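Chapter 4
Who Was Sitting in the Gallery?

I came to theater history through the back door, by way of a box of old account books. I'd been asked to tidy up the records of the Birnholm, a playhouse that opened in 1858 and never had much luck with money, and I expected to be bored stiff. I wasn't! Inside a week I was reading ticket ledgers over breakfast and getting jam on my notes.

So this chapter is about audiences. In Chapter 3 we spent our time with the actors and managers, and I'd guess most of you came away thinking of the crowd as a kind of noise at the far side of the footlights. I used to think of it that way too. But the crowd paid for everything, and it had opinions – loud ones, often with orange peel attached.

The Birnholm held 826 people when it was full, and the cheap seats in the gallery took up far more of that than you'd think from the plush little boxes in the souvenir prints. On a wet January night the boxes might be nearly bare and the gallery packed to the rail. Guess who the comedians played to.

We'll look at two houses side by side, the Birnholm and its rival across the river, the Bula, which sat 700 and charged less for nearly everything. Keep a pencil handy for the price tables in the second section (I still have to work the old money out on paper).
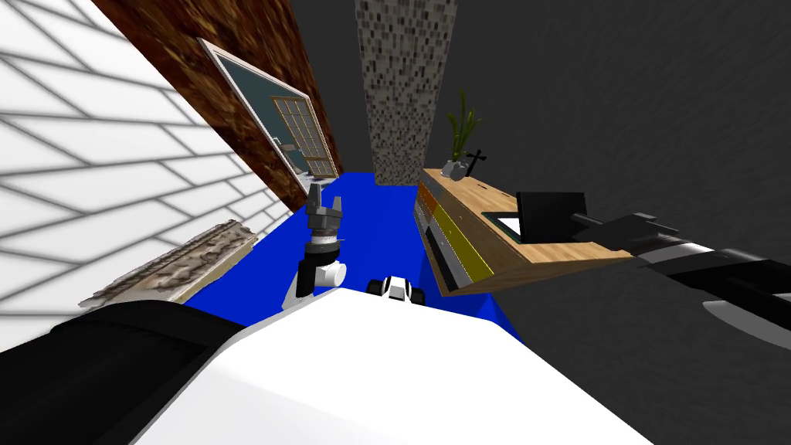
Why did managers let people in at half price after the third act? Late arrivals filled seats that would have earned nothing, and a fuller house made the closing farce go better.

Half price comes up again in section 4.2, where the Bula's ledger shows 12 weeks of it in a row. Before you get there, read the two playbills at the back of the book and jot down which piece you'd have paid to see.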